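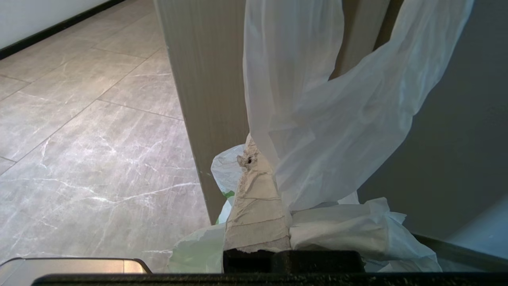 Kaede Sugawara wrote that she had kept a notebook for years and only ever filled the first few pages of each one, and did anybody on the list have a way round it?

Fetcombe Writing Circle > List archive > July > Re: Notebooks that stop at page four

Oh Kaede, yes! I have a whole shelf of them. I'm quoting the middle bit of your message for anyone who joined after it went round:

> I start off so well. I write three pages about how I feel and
> what I want to change, and the next evening I read it back and
> I cringe so much that I put the book in a drawer. Then I buy
> another one. I think I'm writing for some stranger who is going
> to mark it. Does that ever go away? And do any of you write by
> hand and then post it, or do you type straight in?

For me it did go away, mostly, and what did it was a rule I pinched from Vlasta Oravec at the spring meet-up: don't read anything back for 21 days. You write, you shut the book, you go and put the kettle on. I was sure I'd cheat (I did, once, on the second night) but by the time I was allowed to look I'd forgotten half of it, and it was like getting a letter from a cousin I rather liked. There was a page about my mum's gravy in there that made me cry on the bus!

The other thing is to make it short. I set myself 80 words and I'm allowed to stop mid-thought when I get there. Some nights it's all complaints about my knees. Some nights I look up and I've done 2 sides and the tea's gone cold. Igor Zeman does his first thing in the morning before he's spoken to anyone, and I tried that, but all I wrote was "tired" in different ways, so evenings it is.

As for posting, I write by hand and type up perhaps one in ten. The typing is when I find out whether I mean it. I leave out names, and I leave out anything my sister would ring me about. The rest goes on the blog under Bitedgate, which was my gran's word for the gap in her garden hedge, and so far the people who've written to me about it have been lovely. One lady had found her great-great-aunt's diary from 1849 and the poor woman was moaning about her handwriting and her brother-in-law, just as I do. I was so cheered up by that I wrote an extra page.

So please get the latest one out of the drawer and carry on from page four. Don't buy another! And if you fancy swapping a page by post, with no comments allowed on either side, I'd be thrilled. Danica and I did it all last winter and I still look out for the envelope.

Much love to all,
Pantelis Triantafyllou

Filed under: Journals and diaries, Getting started, Members' letters

Recent threads
Writing about family without a row
Re: Pens that don't smudge for left-handers
Danica Hrubý: a month of letters to myself
Should I tell people at work I have a blog?
Re: Re: Poems on the backs of receipts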